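讲稿备注:软指夹爪对比,我们到底在比什么

(开场先别放数据,聊两句。)大家下午好,我来讲讲最近试夹爪的事。手上有两款,一款是Jendance的软指,一款是Nogueira的硬指,控制器都用Pekport的那台,没换过。任务特别土:床头柜,下层抽屉,一包零食。土归土,它真的很挑夹爪!

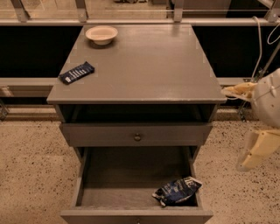 本页最后修改:四月

先说为什么选零食袋。盒子、杯子这些,两款都抓得挺好,拉不开差距。袋子就不一样了,皱的,软的,每次塌下去的形状都不同,手指合拢的时候它还会往旁边溜。再加上抽屉有壁,手指张得太开就磕边,张得太小又套不住袋子。(这里停一下,问问台下谁做过抽屉里取物,应该有人苦笑。)

总共跑了458次,两款夹爪轮着来,每跑满40次换一回。我一开始图省事,想一款全跑完再换另一款,后来发现光线一变,相机那边的表现也跟着变,这样比就不公平了,只好老老实实轮换。换夹爪很烦,螺丝拧到手酸,但是值得。
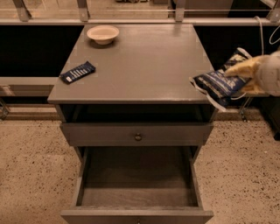
再说夹持力。硬指我开到100才放心,软指开到70就够了,再往上加,袋子反而被挤得变形,手指之间的接触面变小。这个单位是控制器自己的刻度,别拿去跟别家的比哈。我个人更喜欢软指,手感上(对,我是用遥操作先试的)它比较宽容,位置偏一点也能兜住。硬指的好处是干脆,合上就是合上了,信号也干净。

相机这块只讲一句:头部视角看抽屉里面,最怕手指把袋子挡住。我们在Sketthorpe那边试过加腕部相机,线多了一根,走线麻烦,这次先没用。

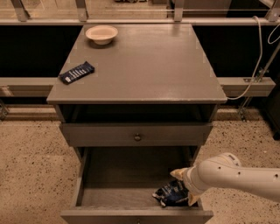
图三:下层抽屉,两指位于零食袋两侧。

(如果时间紧,下面这段跳过。)有人问为什么不用吸盘。试过,袋子表面全是褶,漏气漏得我没脾气。平整的包装可以,皱的就算了。

下一步想试试指尖换短一点的,抽屉角落里好转身。表格放在最后一页,要原始记录的会后来找我拷。提问留五分钟。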